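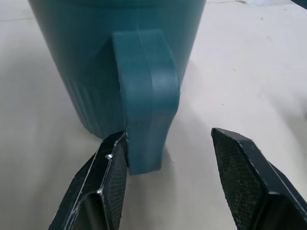

The Handle Question: A Study of Everyday Pouring Vessels
Final report, Product Studies studio, group Latach

1. Why pitchers

Our first proposal was a folding chair. Our second was a better folding chair. After the review in September we were encouraged to choose something smaller, and we went home and looked in our kitchens. Everyone in the group owned at least one plastic vessel with a handle that they had never chosen on purpose. Some came with the apartment. One came with a previous roommate and outlasted him.

The question we settled on was simple enough to fit on the sign-up sheet: does the shape of a handle change how people pick up and pour from a vessel, and do they notice?

2. What we looked at

We worked with 3 vessels, which we refer to by the names on our storage bins. Cluvus is a straight-sided clear jug with a thin loop handle. Tarkovon is a squat enamel pot with a spout and a grudge against fingers. Chung is the teal one, and it takes up most of this report because it was the one people had opinions about.

Chung narrows toward the base, with fine vertical ribs low on the body and a smoother surface above them. The finish is matte. The handle is the same teal as the rest, broad and flat-faced, with a seam down the middle of the front. It begins squared-off high on the body, swells a little halfway down, and then keeps going past the point where we would have stopped it, to a rounded tip just short of the table. Half the group called it a mug and half called it a pitcher. We held a vote and tied, so the word in this report is "vessel," and we apologize to anyone who has to read it aloud.

3. Method

We set up at the long table outside the print room and asked people walking by to fill a drinking glass from each vessel in turn. The order was shuffled. Afterward they filled in a half-page form with one rating for comfort, one for control, and a blank line for anything else. The blank line was a late addition and produced our best material.

In total 74 people took part. Each one poured from every vessel, which should have given us 222 pours. Our log has 230, thanks to eight people who asked for another try and were not refused. We left the repeats out of the ratings but kept the comments.

4. Results

Chung got the highest score for comfort. It did less well for control, where Cluvus won by a clear margin. Tarkovon came last in both and was described on one form as "fine if you are angry."

The comments on Chung split into two camps. People who gripped the handle near the top liked the width of it and said it felt steady. People who took hold lower down, where the handle narrows, said the weight pulled away from them when they tipped it. Several changed their grip partway through the pour, which we had not planned for and had no box for on the form. We started marking it in the margin with a small arrow. The margin is now data.

The ribs divided people less than we hoped. We had a whole section outlined on whether texture near the base invites a second hand. Most participants never touched the ribs. When we asked, a good number had not seen them. The section is gone.

Of the comments we collected, 129 mentioned the handle of one vessel or another, and only a handful mentioned color. Two people said they would like Chung better in yellow.

5. Problems

The table was slightly tilted, as we learned on the second afternoon when a pen rolled off it. We wedged the short end with a sketchbook and carried on. We also never measured hand size, and half the questions at our interim review were about hand size. A future group should measure hand size.

Water was a mistake as well, at least next to the print room. We were asked to move, and finished the last session by the stairs.

6. What we would do next

We want to build foam versions of the Chung handle in different lengths, starting with one that ends well above the table, and run the same test with a box on the form for changing grip. The foam has been ordered. The folding chair drawings are still in the shared folder if anyone wants them.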